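Zornham laundry trials: the gripper that wouldn't let go

We had a good February at Zornham until cycle 843, when the gripper control decided that "open" was a suggestion. The arm is meant to pick up a garment, carry it off, release it and go back for the next. It managed the first part splendidly.

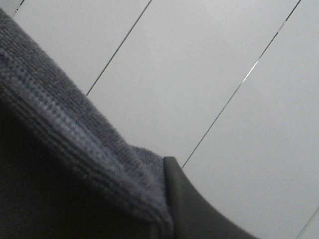

The log says the release command was sent 30 times. The controller, a Bernow unit with a very high opinion of itself, answered "done" to every one and reported no fault. Betton came down to look, watched for a bit and went to put the kettle on.

The safety stop was the less funny part. It should cut in when the fingers stay loaded after a release, but the limit had been left at 1233 from the bench tests - fine for a bench, useless for washing. It now stands at 158 and trips if you so much as look at it.
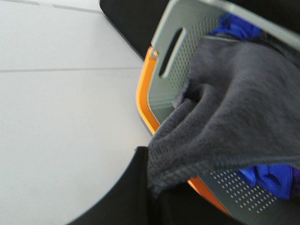 Since the fix, all fabric work runs at half speed, on Nkosi's advice, with a person at the stop button. Edges are what we worry about most. A grey towel hanging over an orange rim, with one corner drooping by the finger, is just the sort of thing a stuck gripper would drag away, basket and all. The next run is on Saturday, and the button has been moved to where an arm can reach it. A human arm, that is.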